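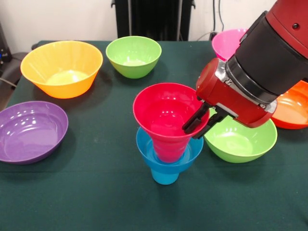 Release fault on the nesting task

Bench notes, Jedgate cell. Carried over from the running log so it is all in one place.

Symptom: the arm sets a piece on the stack, the program calls for release, and the retreat move starts while the fingers are still on the rim. If the piece underneath is a tight fit, it comes up too. If it is a loose fit, only the top piece lifts and then drops when the fingers finally let go. Either way the log says the place was good.

The stack is the light blue piece at the bottom with its wide rim, the red-pink cup pushed down inside it, then the red funnel bowl on top. The cup placement is where we first noticed it. The cup goes well down into the blue one and there is a lot of plastic touching plastic, so when the fingers hang on to the cup rim the blue one goes along for the ride. On run 113 the pair came up a few inches, tipped, and went over the front of the table. Nothing broke. One of us had started to reach in to straighten the green bowl on the right, because the status line already read "released". No contact, but it was close enough that it went in the incident book.

Wrong guesses so far, in order:

Sticky finger pads. Wiped them down with alcohol, no change.

Grip force too high. Dropped it to 60 percent of the old setting. The pieces started slipping on the pick and the fault was still there, so it went back up.

Cloth bunching under the blue base and throwing off the place height. Pulled the felt flat and taped the corners under the table. Good to have done, but no change.

Air in the room. Somebody suggested it, it is written down, moving on.

What we do know is that it is worse after the cell has been running for a while. First runs of the morning are nearly always clean. The Henodia arm itself is fine – joint positions match the commanded ones all the way through, including during the bad retreats. So the problem is in the gripper or in how the program listens to it.

Until this is fixed: no hands past the front edge of the cloth unless the arm is paused at the pendant and the pendant is in your hand. Do not go by the status line. 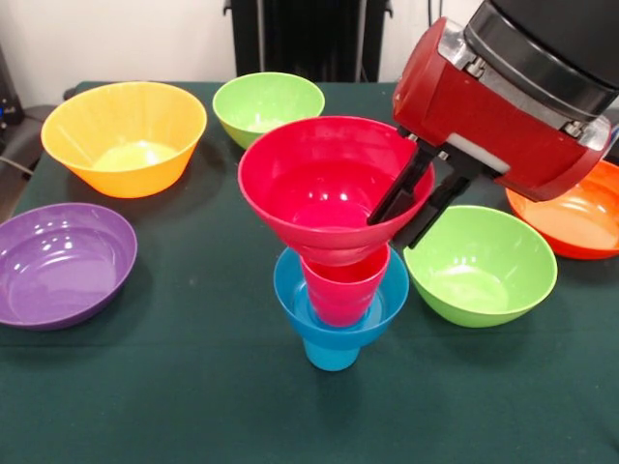 Jedgate, September 24, 2020

Spent the day on the funnel bowl, with one finger inside the bowl and the other on the outer wall. The wall slopes a lot, so a finger that opens only partway stays in contact. That makes it a better test piece than the cup. If the release is late you can see the bowl rock before it lifts.

Left the layout alone for all of this: yellow and small green at the back, purple on the left, larger green and orange on the right. Retreat speed cut to the lowest setting that still finishes the path.

Recorded the finger position signal next to the "released" flag. The flag goes true as soon as the gripper controller accepts the open command. It has nothing to do with where the fingers are. In the old Bahrami program there was a wait after the open command, and that wait was lost in May when the place routine was rewritten. With a cold gripper the fingers are fast enough to get away with it. Once the drive warms up, they are not.

Put back a wait of 1000 ms as a stopgap and ran 60 placements in a row, funnel bowl only. No lift. Took the wait out again and had a lift within the first few, so I am fairly sure of the cause.

A fixed wait is not the real fix. If the drive jams or the connector works loose, the program will wait, then pull anyway. Changed the routine so that it reads finger position and will not start the retreat until both fingers are past the open mark. If they do not get there in time it stops the arm where it is and raises a fault. Tried it with the open command blocked in software and it stopped as it should, bowl still gripped.

The status line now reads "open sent" and then "open confirmed". Old wording is gone.

Still to do:

Repeat with the red-pink cup in the blue one. Only the bowl has been tested with the new check.

Same check on the pick side. We probably believe "closed" too early as well.

Ask Vellance whether slower opening when warm is normal for this gripper or a sign of wear.

Copy the change to the second cell. It has the same place routine and should stay off until then.

Hands rule stays in force until the cup runs are done.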